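Counting the cables before the arms: a talk with Rory Buchanan about spending on robots

September 24, 2026

Rory Buchanan keeps his equipment budget on a single sheet, and he's delighted when anyone asks to see it. He looks after purchasing at Drivusau, a small outfit that is teaching robot arms to sort and pack for corner shops and canteens, and when I visited he had the sheet open before I'd got my coat off.

“Everyone starts with the arm,” he says. “I did too! I had the arm on line one and a row called ‘other’ at the bottom. That row is where all the money went.”

The first arm arrived in July. Its gripper came separately, from Rillico, and so did the bracket that joins the two. Buchanan had priced the gripper properly and forgotten the bracket altogether. The supplier wanted a seven-week wait for one, so his colleague Ewan Purves drew up a replacement and had it made locally by a firm called Lennox.

“Ewan saved us there,” he says. “It's a plain little part and I love it. But it was a phone call I should have made before we signed anything.”

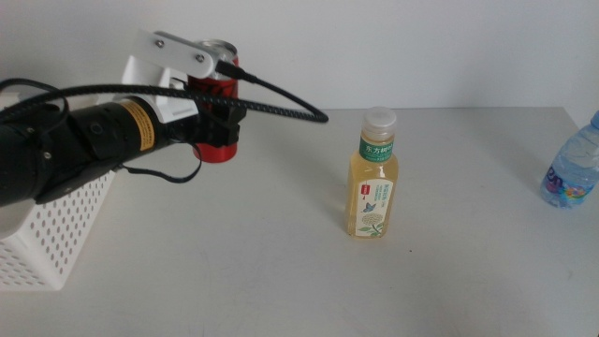

Cables have their own line on the sheet now, and Buchanan talks about them with real affection. He used to buy the length the drawing asked for. Then he watched an arm stretch out over the table and saw how much spare it needed, the braided cable looping right over the top of the motor housing and the thinner one plugged in down by the gripper. “You pay for the slack,” he says. “Every bend is money. So I order long, and I order two of each, and I sleep very well.”

The things the arm practises on are the cheap part, and the part he most enjoys buying. Drinks are a favourite. A can is stiff and shiny, a bottle gives a little when it's squeezed, and a half-hour trip to the shop gets him plenty of both. He puts down 120 pounds a month for groceries and rarely spends it all.

“People laugh at that line until they see what it does for us,” he says. “A new shape of bottle can teach us more than a new sensor. And it costs next to nothing! I go round the supermarket looking at labels and lids like a man possessed.”

Purves joins us at this point with tea and a correction. The biggest surprise, he reckons, was spare fingers for the gripper. They had budgeted for one set a year. “I'd tell anyone to ask what wears out and what it costs on its own,” he says. “Some firms will only sell you the whole hand.”

The next round is already planned. Buchanan has 3194 pounds set aside for a second workstation, to be called Wornano, with the arm itself on a lease for eight months. He likes leasing for a first go. If the work changes, the arm can go back, while the table, brackets and wiring stay.

Would he do anything differently? He thinks for a moment, then scrolls up the sheet and points at the date of the first order.

“I'd have borrowed an arm for a week first. Just to put it on a table and see what we kept running out to buy. And I'd have started a column for Ewan's time, which I've only now added.”

Purves leans over to look at the figure in it, and asks whether that includes the bracket.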